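Stellix Digital Hearing Aid, Behind-the-Ear

Sold and fitted by Wama Hearing, Giltonness

Overview

The Stellix is a behind-the-ear hearing aid for mild to severe hearing loss. It comes as a single unit or as a matched pair. The body rests behind the ear and a thin tube carries sound to a soft tip or a custom earmold. We fit it for adults and for teenagers whose ears have mostly stopped growing.

The price covers the aid, the fitting visit, two follow-up visits and a box of tips in the sizes your audiologist picks for you. Custom earmolds are charged separately. We take impressions at our office and the molds are made by Csonka, who have supplied us since we opened.

Price

Single aid: $1,534
Matched pair: $3,000
Trial period: 28 days from the fitting visit

If you return the aid within the trial period, we refund the purchase price. Custom earmolds can't be refunded once they have been made.
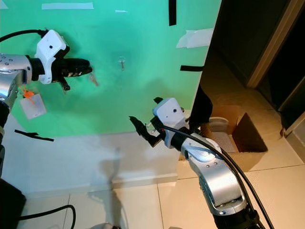
Do I need a new hearing test before I order?
A test from the last 8 months is fine if it was done by a licensed audiologist and you can send us the full results. If your hearing has changed since then, or your test is older, we will book you for a new one. The test takes less than an hour and you can be fitted at a later visit.

Sound and programs

The Stellix has 8 channels, which the audiologist sets to match your test results. There are four listening programs: quiet, restaurant, outdoors and telephone. A button on the back of the aid moves between them, and a short tone tells you which one you are in. If you only want one or two programs, ask us to turn the others off. Many first-time users start this way and add programs at the second follow-up.

Feedback control is on by default. Whistling usually means the tip is too small or is not seated all the way in the ear canal, so check the fit before you turn down the volume. Earwax can also cause it.

A telecoil is built in for theaters, churches and other places with a hearing loop. It has to be switched on by the audiologist at your fitting.

Batteries

The standard model uses size 13 disposable batteries, with the orange sticker. Peel off the sticker and let the battery sit for a minute before you close the door. Open the battery door at night. The rechargeable model comes with a desk charger and costs more; call for the current price.

Care

Wipe the aid with a dry cloth every evening. Take the tip off the tube once a week and wash it in warm water with a little mild soap, then let it dry overnight before putting it back. Do not wash the aid itself. Take it out before you shower, swim or use hair spray. Tubes get stiff with age and should be changed when they turn yellow. We change them at no charge while you wait, mornings only, before 11:30. 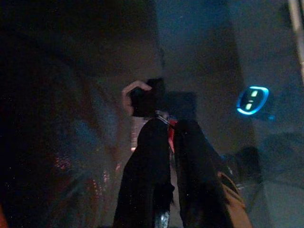
Dewanti Govindasamy writes: I have worn a pair since January. Voices are clear, and I can follow my grandchildren at the dinner table again. The restaurant program took me a few weeks to get used to, and I would have liked a bigger button. I had the left one turned down a little at my second visit and it has been comfortable since. The telecoil works well at our church.

What's in the box

One Stellix aid (two with the matched pair)
Soft tips, assorted sizes
Cleaning brush and tube threader
Hard carrying case
Starter pack of batteries (standard model only)
User guide, large print

Colors

Beige, silver gray, dark brown and black. Colors can be mixed in a pair, and some people find this helps them tell left from right. All aids also carry a red dot for the right ear and a blue dot for the left, inside the battery door.

Warranty and repairs

Two years on parts and labor. Loss is covered once in the first year with a replacement fee. Bring the aid in for repair and we will lend you another, set to your test results, until yours comes back.

To order, call the Giltonness office or stop by the front desk. Please bring your hearing test and a list of any medicines you take.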